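Repairs and returns: what changes from 14th September

The returns desk at our Kamel branch is moving upstairs. Bring small appliances to the side entrance as before – the lift is working again.

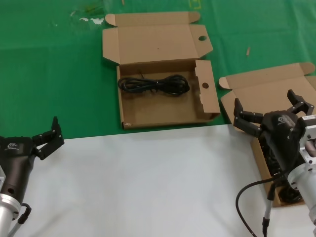
Do I need the original packaging to return a lamp or kettle? Any sturdy box will do, as long as the receipt is taped inside the lid.

Receipts have faded badly on some older Oletti orders, so Radwa Berrada now keeps a list of order numbers at the desk.
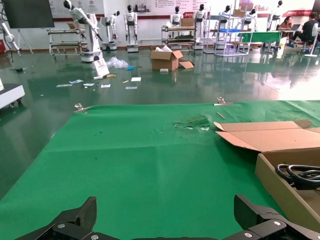
Postage on returns has gone up to 144 for the larger size, and we are paying it until January. Please pack flat items between two sheets of card. An open cardboard box with its flaps folded outward, like the one on the green cloth, is easier for the desk to check, so leave the sealing to us. Anything valued over 2,000 needs a signature from Dalia Hegazy.

Members using the Vusitz collection point should allow two extra days. Drovoline still collects from there, but later in the afternoon.

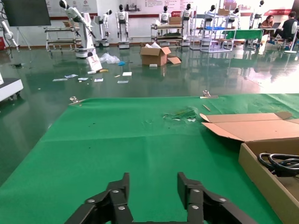
Spare parts

Fuses and plugs are back in stock. Kettle lids are still on order.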